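Cuaderno de taller – pinzas de mano, puesto de libros
13/2/19

Retomo lo que dejó Elsie apuntado sobre la pinza derecha: juego en la articulación y los dedos que no cierran paralelos. Desmonté el brazo de la articulación, limpié el casquillo de latón y volví a montar con una gota de fijador flojo. El juego desaparece casi del todo. Queda un poco de holgura lateral que ya estaba en junio y que no pienso perseguir hoy.

Los dedos son otra historia. La espuma negra de las caras estaba aplastada por el borde inferior, así que la cambié en los dos por la del rollo de Kidine, cortada con la plantilla de siempre. Tornillos de arriba apretados a mano, sin llave, que la última vez pasamos de rosca un agujero.

Comprobación con libro tumbado, de tapa azul, el de «我会变得更勇敢». Es el que peor se deja coger desde la mesa – si la pinza puede con ese, puede con el resto de la serie. Entro en diagonal, un dedo por encima de la tapa y el otro fuera del canto derecho.

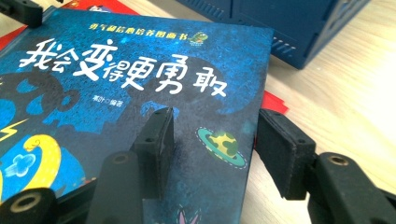

Reece pregunta si no convendría pegar la espuma un par de milímetros más abajo, para que el borde muerda antes que la cara; dice que en las pinzas de Porley lo hicieron así y dejaron de resbalar los cartones finos. Le contesto que sí, pero en el juego de repuesto, y que lo comparamos antes de tocar estas.

Después, calibración de apertura. Ciclo completo 206 veces en vacío. El cero se me fue al principio y lo volví a fijar en 3020 cuentas; a partir de ahí estable. Corriente de cierre alrededor de 357 mA, dentro de lo que admite el controlador. La izquierda no la he abierto, solo le he pasado un paño y he revisado el conector.

Los marcadores de cuadros: limpiar con paño seco, nada de alcohol. Ingrid perdió una tarde por uno medio borrado.

Por último, las dos pinzas en el puesto, con la caja azul abierta y los libros rojos de pie dentro. La derecha contra el libro de delante, el cable a lo largo del antebrazo. La izquierda, con las mordazas abiertas.
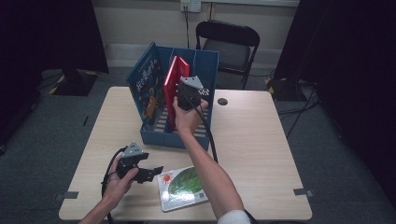
Pinza derecha contra el libro rojo de delante; la izquierda, abierta.

Pendiente:
– Pedir más espuma a Kidine, queda para 6 dedos.
– Preparar el juego de repuesto con la espuma baja (Reece).
– Brida nueva para el cable de la derecha, a la altura de la muñeca.
– Pasar el cero nuevo a la hoja de Fung-ping.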